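Zwischenbericht Teeprobenarchiv Priddale
An: Gijs Stevens
Von: Lucie Charbonneau
Stand: 17. Dezember 2019

Lieber Gijs,

du wolltest es kurz, ich versuche es mal (du kennst mich ja). Wir sind mit der Erfassung der alten Marchand-Bestände ein gutes Stück weiter! Von den 3085 Proben aus dem Lager in Pravley sind jetzt 1694 im Katalog, mit Herkunft, Erntejahr und Händler, soweit man das noch lesen kann. Bei 33 Proben streiten Dela und ich uns noch über die Handschrift, da muss Laurier Caron ran, der kennt die alten Einkäufer noch von ihren Rechnungen her.

Am meisten Freude machen mir gerade die Begleitbriefe. Ich hatte mit trockenen Lieferscheinen gerechnet, und dann schreibt da jemand vier Seiten lang über verregnete Pflückwochen und eine Fähre, die nicht fuhr. Das gehört für mich unbedingt in die Ausstellung, auch wenn es im Antrag so nicht vorgesehen war. Raymonde Landry übersetzt die französischen Stücke, die ersten Seiten liegen schon bei mir und lesen sich wunderbar.
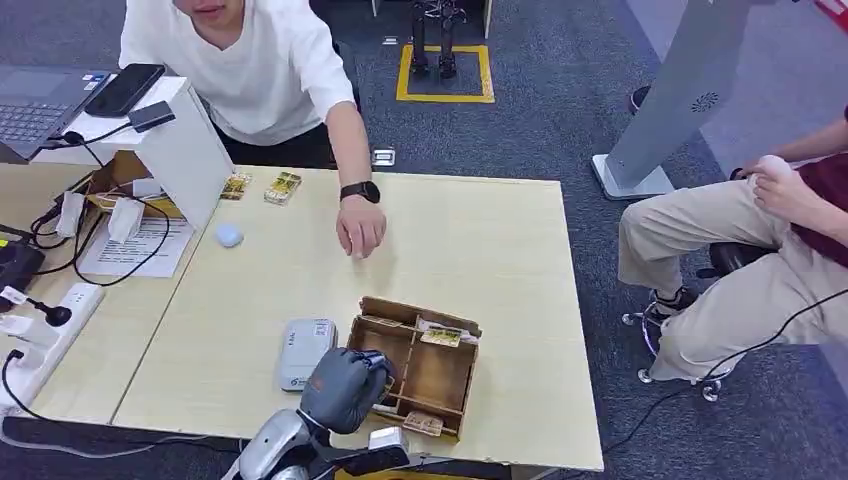
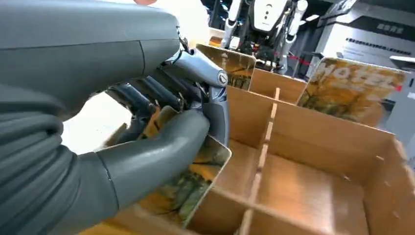

Auf dem ersten Bild das offene Holzkästchen mit den Fächern, auf dem zweiten eine Zeitschrift.

Weniger schön: Die säurefreien Tütchen von Trindell sind im Format zu klein gekommen. Wir haben reklamiert und füllen so lange nur die kleinen Proben um, die großen bleiben in ihren Dosen. Im Zeitplan kostet uns das 2 Wochen, die ich im neuen Jahr bei der Verschlagwortung wieder hereinholen möchte.

Beim Geld sieht es ordentlich aus. Die Fahrten nach Pravley waren billiger als gedacht, dafür frisst die Übersetzung mehr Stunden. Ich würde den Rest aus den Reisekosten gern dorthin verschieben, sag mir bitte, ob dir eine Mail dafür reicht oder ob du das Formular brauchst.

Bis April soll der Katalog komplett sein, danach kommen die Texte für die Vitrinen. Dela hat schon angefangen und schickt dir im Januar eine Probeseite.

Liebe Grüße aus Priddale
Lucie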